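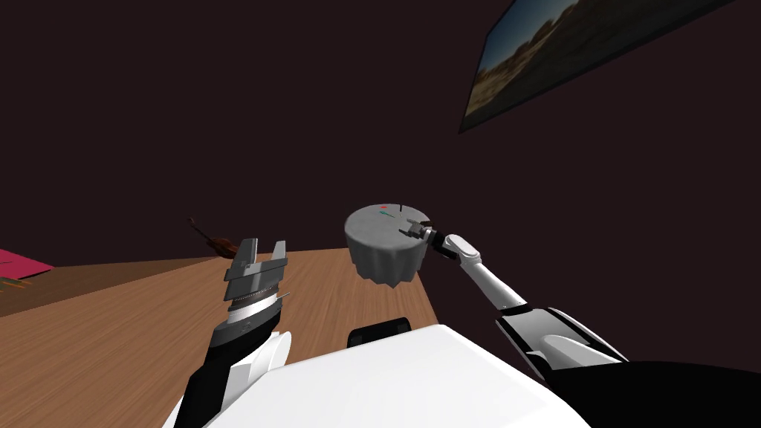 Robot arms over a wooden tabletop.

Briseck > Who We Are > About Us

About Briseck

Briseck teaches people to read bond paperwork. We realize this is not how most companies in the investing business introduce themselves. Most of them have a boat in the brochure.

The firm was started by Anjana Fakir, who spent the early part of her career at Bromamitz writing the small print that went out with municipal bond offerings. She was good at it, which is to say very few people ever finished reading what she wrote. After a while customers began calling her directly to ask what a call provision was and why their bond had just gone away. She explained it on the phone so many times that she finally wrote it down on two pages, in words her mother would put up with. Those two pages are still the first handout in the course, minus one joke about sinking funds that didn't work in print.

We have an office in Ashby, over a shoe repair shop. The stairs are steep and the parking is a matter of luck. Most of our students never see either, as the classes run online in the evening, but you're welcome to come by if you call first.

What we teach

The main course is called Fixed Income for the Easily Bored. It runs eight weeks and takes you through how a bond is priced, what yield to maturity does and doesn't tell you, how to build a ladder, what credit ratings are good for, and what happens when interest rates move the wrong way (they will, usually the week after you buy). There is homework. It involves a pencil.

A shorter workshop covers municipal bonds and the taxes that go with them, or mostly don't. We also run a July session for people who have recently inherited a folder of statements and would like somebody to sit down with them and the folder. Bring the whole thing, even the envelopes.

For practice we use Flata, our own worksheet program, which lets you put together a pretend portfolio and then ruin it by raising rates. Students seem to enjoy the second part more. Flata comes free with either course and looks like it was designed in a hurry - it was.

What we don't do

We don't manage money. We don't sell bonds, funds, annuities or anything else with a commission tucked inside it, and we won't tell you what to buy, even if you ask in a very nice email. We are not your broker, your lawyer or your accountant. If you need one of those, we can give you a list of questions to ask when you interview them. A few students have told us the list ended the interview early.

We also don't do stock tips, options or anything with a rocket in the subject line. Anjana owns some stocks. She says they're fine.

How we get paid

Students pay us. The municipal workshop costs $100. If you drop out before the second class you get 50 percent back, and if you drop out after that you get our sympathy and the handouts. Couples who enroll together pay one fee, on the understanding that they will do their arguing with the microphone off.

Class size is capped at 50, which we have never had to enforce for the July session and have had to enforce for everything else. If a class is full, your name goes on a waiting list kept by Anjana herself, and she does read it.

Getting in touch

Write to the office or leave a message. We answer in the order things come in, and slower than usual when the Fed is meeting.

50 shares

Comments

dellwood_pat
Took the main course last spring. I now know what duration is and have lost the ability to talk about it at dinner. Worth it - the ladder homework especially.

Renata K.
February 3, 2024
Is the muni workshop any use if I live in a state with no income tax? Asking before I pay.

Briseck office
Renata, some of it. The federal part still applies, and so does the section on call dates. You could skip the third class and go for a walk.

mthorne
The parking is not a matter of luck. There is no parking.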